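Teaching Two Arms to Sort Cups by Remote Control

Project report, Robot Manipulation course
Isla Laing, Mitiku Gudeta, Arwel Sayce
Supervisor: Greer Haldane

1. Task

Our group chose cup sorting. Paper cups in two colors, tan and green, start out mixed together. The green ones have to end up on a dark tray, lying on their sides. We wanted to know how many demonstrations a person has to give before a policy can copy the job, and whether it matters who gives them.

2. Setup

We used two white arms, each with a two-finger gripper. Both arms can reach the table. The operator drives them with a pair of hand controllers and a foot pedal. Software for recording came from Sulora, a package already in use in the lab, and we changed only the logging rate and the file names. One emergency stop stays within reach of the operator at all times.

The split of work between the arms was left open at first. Mitiku liked to hold the stack with one arm and carry single cups with the other. Arwel did nearly everything with one arm and was slower. After the first day we agreed on Mitiku's way, so that the recordings would look more alike.
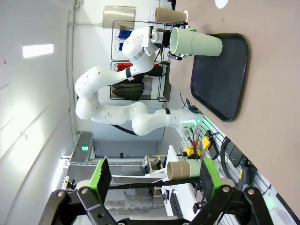
3. Recording the demonstrations

Each run began with a mixed stack. The operator closed one gripper on the stack, used the other arm to take a green cup, brought it over the tray and let go. A run was kept if every green cup was on the tray at the end and no tan cup was. We recorded over 700 runs in May. Rory MacLeish from the Coppens group helped with the evening sessions and did 19 of the kept runs as a new operator, after a short practice.

Pulling cups apart was the hard part. Nested cups stick, and if the holding gripper squeezes too much the rim bends and they stick more. We lowered the grip force twice. Arwel also found that a small twist before the pull worked better than a straight pull, and we all switched to that.

The view from the wrist cameras was useful for judging how far a cup was from the tray. It was less useful for depth along the stack, where the cups look much the same from one end to the other.

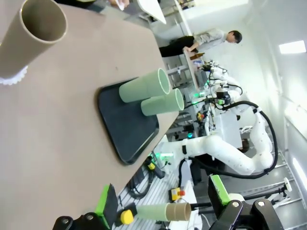
Figure 2. Wrist camera view with two green cups lying on the tray.

4. Problems

We lost 4 runs to a full disk. Cups placed close to the edge of the tray sometimes rolled, and we did not have a rule for this until late, so some early recordings include a second push and some do not. These should be labeled before anyone trains on them.

5. Next steps

Training starts once the labels are finished. Isla will compare a policy trained on all operators with one trained on Mitiku's runs alone.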